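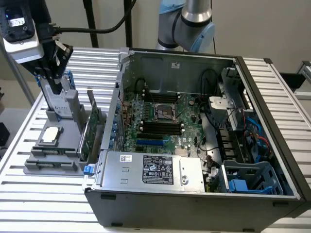 About Palanstead

Last updated: May

Palanstead refurbishes and rebuilds desktop computers for schools, training centres and small offices. We work mostly on business-class towers. Their cases open without much trouble, the parts are well documented, and a machine retired from one office can usually do several more years in another.

The company was started by Waraporn Phuthong and Nattawut Nuchit in a single room behind the Luangrath print shop. We now occupy the ground floor of the Stirier building and rebuilt 1794 desktops in the last financial year. Laptops, printers and monitors are outside our scope and we do not accept them, even as part of a mixed lot.

What we do to a machine

Every tower is booked in under a job number, opened and laid on its side. Cards, drives, memory and processor come out before any testing is done. Small parts go into a fixture beside the case, each in its own slot or pocket, and stay with that job number until the case is closed.

The board is inspected bare. Expansion slots are checked for debris and for cracked plastic, the power connectors for discolouration, and the rear ports for bent shells. Older boards often carry a PCI slot next to the PCIe ones, and we keep these in stock on purpose - several of our customers run measuring equipment that depends on a PCI card and has no modern replacement. 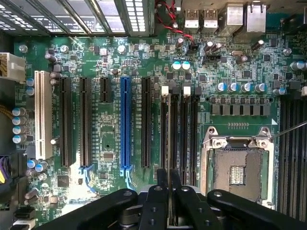
Processor and memory

The processor socket gets more inspection time than any other part of the board. The lever is opened, the contacts are viewed under magnification from two directions, and the result goes on the job sheet before a processor is fitted. Boards with damaged contacts are not repaired. They are recorded and broken down for spares.

Memory is fitted in matched sets and tested overnight. Latches are worked open and shut at each slot, and a slot with a slack latch is treated as failed even if the module is detected. On boards with memory on both sides of the socket, the two banks are tested separately and then together.

Thermal compound is always replaced. We do not reuse heatsink screws with worn heads.
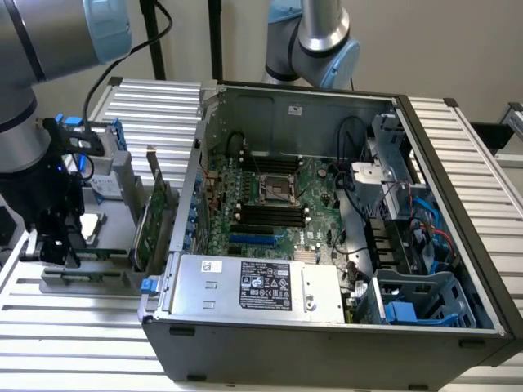
Despina Sfakianakis wrote to us after her first delivery that she had expected the dust to be gone, but had not expected the job sheet to say which memory slots had been tested and in what order. She has since asked for the same sheet in a format her own technicians can add to, and we now supply it that way to anyone who requests it.

Power supplies, drives and cards

Power supplies are load-tested outside the case. The rating label must be present and legible. A unit with a missing label is scrapped, whatever it measures on the tester.

Drives are replaced with solid-state units unless the customer specifies otherwise. Old drives are wiped or shredded and a certificate is issued with the delivery note. Drive clips are kept and matched to the cage they came from - the coloured plastic ones vary between models more than they appear to.

Expansion cards are cleaned at the edge contacts, seated, and checked for level along their full length. The retention clip is closed last.

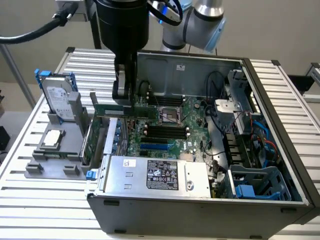
Final checks

A closed machine goes through a list of 61 checks, run by someone who did not build it. Kulap Inthanon maintains the list and Kulap Boonyarit signs off each batch. The maximum batch size is 25.

Orders and collections

Deliveries run from our store at Flirkport, where we hold 175 finished machines against short-notice orders. Collections of used towers can be arranged for lots of 25 or more. Please leave side panels fitted and remove any discs from the optical drives.

Contact | Terms of sale | Data destruction
Copyright Palanstead. All rights reserved.
Back to top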